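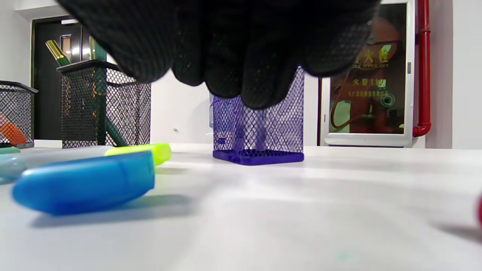
Glove over the blue-violet mesh, black holders behind.

MESH

Ten past nine and the planner had gone through the pen holder again.

Not the real one. The one in the map. Krajčí watched the replay on her second monitor, still in her coat, soup going cold by the keyboard. The planned path came in from the left, nice and smooth, and went straight through the wall of the blue-violet holder like it was air. Cost zero. Green all the way.

"Free space," she said. "It says it's free space."

Bartoš didn't look up. "It's half holes."

"I know it's half holes."

"So it's half right."

She scrubbed back. The depth cloud was a mess. Some points on the mesh, some on the white wall behind, some hanging in between where there wasn't anything at all. The filter saw a few lonely points and threw them out. Good filter. She had written it herself, for Ravix, two jobs ago, for cardboard boxes. Boxes don't have weather in them.

The Sirkar demo was at eight in the morning. Somitz had promised them desks. Any desk, he said on the phone, pens and cups and whatever people have, she'd heard him through the door. Whatever people have! People have mesh.

She opened the log. 156 frames. In 4 of them the holder existed. The rest of the time it flickered, a base rim floating over the table by itself, solid, dark blue, perfectly segmented, nothing standing on it.

"Use the rim," Bartoš said.

"What?"

"You see the rim every time. So grow it. Rim goes up until you hit the other rim."

"And if a hand's in front of the top?"

He thought about it. Chewing. "Then you don't know how tall it is."

"Right."

"So make it tall."

She hated that. It was a hack, it was exactly the kind of thing she wrote long comments about in other peoples code. She took her coat off and typed it in.

First run, the planner refused to move. Everything was a tower. The table was a city, three towers and a highlighter lying in the street, and no way in from any side. Timeout. Second run she capped the height, forgot the units, got a holder as tall as the door. Bartoš laughed so hard he had to go and stand by the hydrant.

Third run. She had the units. She'd also stopped the filter from touching anything that sat over a rim, one line, ugly, with a TODO she knew would still be there in September. Path came in high. Waited. Came down over the opening, no clipping, clearance two centimeters all the way around.

Neither of them said anything. She ran it again becuase you run it again.

Same.

Again. Same, except the black one at the back dropped out for a moment and came back. Its green pen had been merged into the wall and then handed back, like a coat.

"Did you see that," she said.

"No."

"The back one. It blinked."

"Miroslava. It's after eleven."

"It blinked though."

He put his jacket on. He stood in the doorway of the lab for a bit with one sleeve hanging, then he came back and sat down and pulled the keyboard over -- her keyboard -- and started tagging the frame where it happened.

"Which pen," he said.

"The one that leans. Gold end."

"There's two with gold."

"The one that leans," she said, and went to see if the soup could be saved, and it couldnt, and she ate it anyway while the thing replayed.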